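Skondeo to change tenancy cleaning rules after Nuvgate survey

13 Dec 2024

Skondeo, the letting agent that manages 736 furnished flats in the Sharifi and Trunen districts, will change the way it assesses surface damage at the end of a tenancy. The new terms apply to contracts signed from the start of next year. Existing tenants may opt in at renewal.

The change follows a survey by Nuvgate, a property inspection firm, which reviewed 187 check-out reports at Skondeo's request. The survey covered deductions made for marks on dining tables, worktops and sideboards. In 40 of the reports, the inspector had recorded a mark as permanent without first trying to remove it. Nuvgate revisited the flats concerned and found that 16 of those marks came away with a damp cloth or a small amount of oil.

"The reports used the words stain, ring and burn as if they meant the same thing," said Firouzeh Akbari, who led the work for Nuvgate. "A white ring in a lacquered top is moisture held in the finish. A black one has usually reached the timber. The cost of putting them right is very different and the form had one box for both."

Under the new terms, inspectors must clean a marked surface before recording it. The mark is then graded as surface residue, finish damage or timber damage. No deduction may be made for the first grade. For the second, the charge is limited to the cost of local refinishing, and the tenant may obtain a separate quotation within the notice period. Replacement of the whole item will be considered only for the third grade, with an allowance for the age of the furniture.

Skondeo said the deductions in the 16 cases would be refunded in full. Letters have been sent to the former tenants, and those who have moved without leaving an address are asked to contact the Sharifi office. The other 24 cases will not be reopened unless the tenant makes a written request.

Shirin Shirazi, who speaks for tenants in the Trunen blocks, said the grading was an improvement but that the form still left too much to the inspector. She has asked for the tenant to be present when a mark is graded – at present this is allowed but not required. Skondeo said it would look at attendance figures after the first quarter.

The firm has also revised the care sheet left in each flat. The earlier version advised a general-purpose spray on all surfaces. The new one advises against sprays on lacquered or waxed wood and recommends a soft microfibre cloth, wrung out well, with spills wiped up as soon as they are noticed.
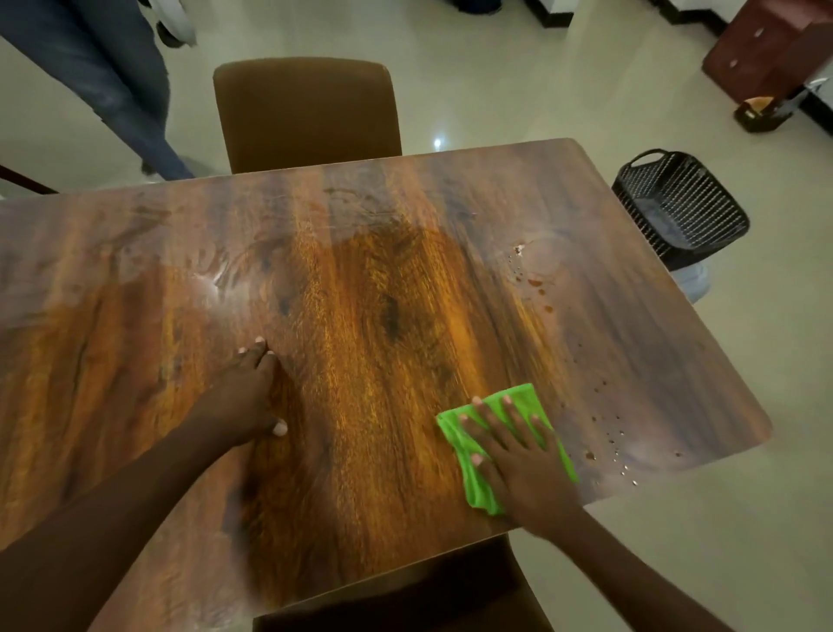

Spills on a glossy wooden dining table, and a green microfibre cloth

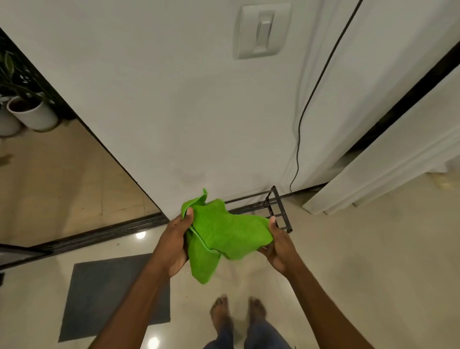

Dates and contacts

Comments on the draft inspection form are open until the end of December. Paper copies are held at both Skondeo offices. The grading notes, with Nuvgate's method and the full table of results, are supplied on request. Inspectors already working for the firm will be trained on the new form before it comes into use.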